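Home | Grippers | Software | Service | Spare parts | Contact

Likar Hand Gripper, paired set
Item 3342

The Likar is a hand-held gripper for recording chores the way a person does them. An operator holds one in each hand and does the job, and the recording is used to train a robot arm fitted with the same fingers. Bedier sells it as a set of two, with handles, marker cards and a charging lead.

What customers ask us most is whether a machine trained this way can take over housework or bench work yet. For a few jobs, on a good day, with somebody nearby. We would sooner say so on this page than take a return.

Where it works now
Moving cups and bowls from a rack to a shelf. Sorting parts of one size into trays. Wiping a flat counter. In our own shop an arm trained on 3000 recordings sorts brackets into 6 trays and needs a person to step in a few times a shift. It is slower than the person.

Where it doesn't
Fitted sheets, thin plastic bags, anything greasy. Laundry in a pile is still hard - towels go fairly well, shirts don't. A change of table height can spoil a job that ran fine in the last room. On the shop floor, loose screws and soft cable remain hand work.

What you need
A clear bench, even light and patience. Plan on 44 recordings before a first trial of a simple pick-and-place job, and many more if the objects vary. Most new operators hurry. Go slowly and close the fingers fully each time.

Care
Wipe the body with a damp cloth. Keep the marker cards flat and clean, and replace them when the corners lift. Finger pads are sold in pairs.

Delivery and returns
Sets ship from stock. Unused sets can be returned within the month. Opened finger pads can't. Page revised 27/02/2024.
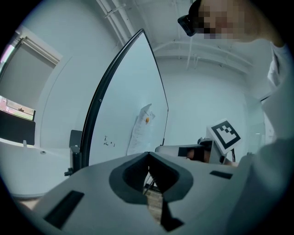

Can one arm load and empty a dishwasher by itself?
Plates and mugs, often, if the racks are always set the same way. Cutlery and pans still need a person.

Related items
Jatoi bench clamp
Brivutton finger pads, pair
Bedier marker cards, spare pack
Likar carry case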